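Folding joggers so they stand up in the drawer

I used to think soft trousers simply couldn't be folded. Jeans, yes, shirts, yes, but anything fleecy went into the drawer as a lump and came out as a bigger lump. Then I gave it one proper wet November afternoon and got it down to a method I now love doing — and I never thought I'd write that about laundry!

It works for joggers, pyjama bottoms, leggings and anything else with a stretchy waist. You need a flat surface as long as the trousers and a drawer to put them in. I haven't bought a single gadget for it.
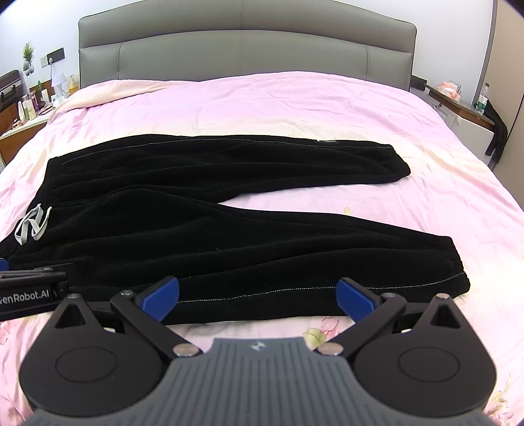
A bed is the best folding table in the house. Mine gets used far more than the ironing board, which is too narrow for anything wider than a sleeve. Pull the bedding fairly smooth first and lay the trousers across the bed, the way the black ones are here, so you can reach both cuffs without walking round to the other side. Dark on pale pink is lovely to work with, as the gap between the legs shows up clearly and you can see how far apart they are before you start.

Step 1. Sort out the waist

Pull the drawstring so that both ends are the same length, then tie it in a flat bow and tuck it inside the waistband. A big knot makes a bump that you'll feel through every fold afterwards. If the cord has vanished into its channel, fish it out now with a safety pin (or you'll be cursing it at 7 in the morning).

Step 2. Smooth with the nap

Velvety fabrics have a direction. Stroke down the leg with the flat of your hand, waist to cuff, and the creases mostly melt away. Go gently and don't tug, or one leg ends up longer than the other. Side seams make a brilliant guide — get those running straight and the rest follows.
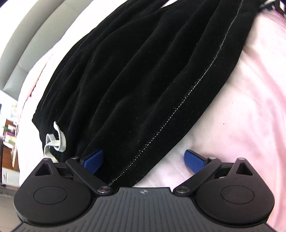 Step 3. Leg over leg

Fold one leg right on top of the other and line up the cuffs. The seat will stick out in a little point. Tuck that in so you have one long, even strip.

Step 4. Into thirds

Bring the cuffs up to just short of the waistband, leaving a gap as wide as two fingers. Now fold the whole strip in thirds, starting from the folded end. Press down with your forearm to push the air out. Thick fleece may only want folding in half at this point, so see how deep your drawer is.

Step 5. Stand it up

Put the bundle on its edge. If it flops, the last fold was too loose, so open that one and do it again. File the bundles in a row with the fold facing up, and you can see every pair you own the moment you open the drawer.

My drawer holds 10 pairs this way, with room left at the end for bed socks!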